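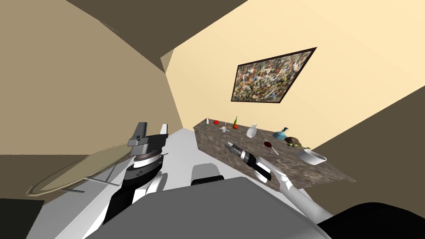 Painting on the back wall, long counter below.

Notebooks > Paper and Binding > Paste trials
Reading time: 2 minutes
Print this page | E-mail this page

1 August 2023

Wheat starch paste, second batch, for the Akpan ledgers

The batch prepared for the spine linings was cooked in the double pan and stirred throughout. It was left covered to cool, then passed through the horsehair sieve twice. The first pass left a number of hard grains against the mesh. The second left none. The paste was thinned with filtered water until it dropped from the brush in short lengths, which remains the consistency preferred at Olham for this class of work.

The April batch was rejected on account of lumps and a sour smell on the third day. The starch on that occasion came from an opened bag, and the date of opening had not been written on it. All bags are now to be marked when opened. The old bag has been disposed of.

Six test strips were cut from the Vevholm tissue, all with the grain running lengthwise, and pasted to offcuts of Folholm board. Three were dried under weight between blotters and three were left in the open. The weighted strips lay flat on removal. Of those left in the open, two had curled at one end and the other had lifted along the whole of a long edge. The pasted area on the last strip was thin at that edge and the fault is attributed to the brushing. It is to be repeated before any conclusion is drawn about open drying.

The weighted strips were then peeled by hand. In each case the tissue tore before the join gave way, as required. Release with a damp swab was slower than with the previous starch. Colleagues should allow for this when lifting old linings that have been repaired with the new paste.

Volume 43 was examined as a likely first candidate for treatment. The sewing is sound. The spine lining has perished at the head and the old animal glue is brittle, with some loss of leather at the joints. The text block opens without strain to the middle sections and stiffly thereafter. No lining is to be lifted until the inner margins have been checked for loose leaves.

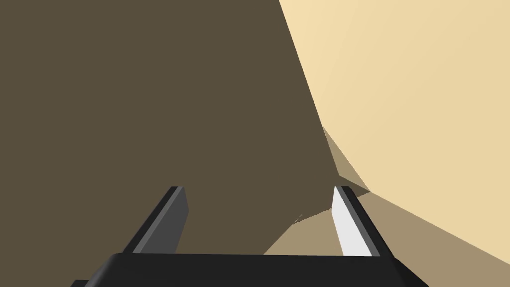

Jagadeesh Nambiar asks whether the paste should be used at this strength on the thinner ledgers, and would sooner see it thinned again and applied in two coats, with the first allowed to dry fully. He also notes that the later volumes are on a harder paper that takes up moisture unevenly.

The point is accepted. A further set of strips will be prepared at the weaker strength, using waste leaves of similar paper in place of board. Amnuay Sombatkul has agreed to cut these and to record the grain direction in pencil on the back of each.

Remaining paste is in the cold cupboard, second shelf, in the jar with the green label. Discard after 5 days or at the first change of smell. The sieve has been washed and is drying on the rack; please do not stand it on its rim.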